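16 March 2019

**The second life of Plulport's market street**

Rent first. Everything on Datovska street starts with rent, and for a long time it ended there too. Shops closed one by one, the bakery, the shoe place, the big furniture store with the curved front window. By the winter before last you could park anywhere you liked. Never a good sign.

Then the Juvberg building changed hands and the new owners did something odd. They cut the rent in half and asked for short leases. Three months, six months, whatever you could manage. No five-year terms, no deposit that would sink a small buisness before it opened its doors.

It worked faster than anyone in town hall expected. A bike repair shop took the corner. Two sisters started selling soup out of what used to be a bank lobby - the vault is now dry storage, lentils mostly. A framer, a tailor, a man who fixes only accordions. 28 tenants on the street now, up from 3 when the old owners walked away.

Not all of it lasts. The candle place was gone in a season. So was the record store, sadly, which had the best sign on the block. But a short lease cuts both ways. When one tenant leaves the next is often in within weeks, paint still drying, boxes in the doorway.

What do people want from a street like this? Ask at lunchtime and you get the same answers over and over. Somewhere to sit. Light. A bathroom. Less of the grand plan, more benches. The Tiedemann arcade across the river spent a fortune on a fountain and has fewer visitors then it did before. Datovska got 40 secondhand chairs and left them outside. People move them around all day, into the sun, out of the wind, and somebody stacks them at night.

The upper floors are the newer story. Old stockrooms, mostly, and for years full of broken shelving. Now they go by the desk or by the room, to people who make things, test things, teach things. Big windows, plain walls, a shared kitchen with a bad kettle.
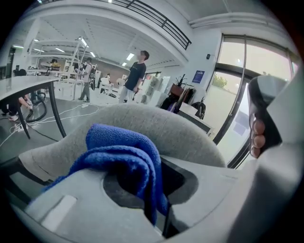 Money is still tight. The roof over the east end needs 4000 tiles and the owners have been open about not having the cash for it yet. Work could begin in April if the city loan comes through, later if it doesn't. Tenants up there keep buckets handy.

And the rents? Going up, a little. The soup sisters have already signed again. The accordion man is thinking about it. He wants a bigger door.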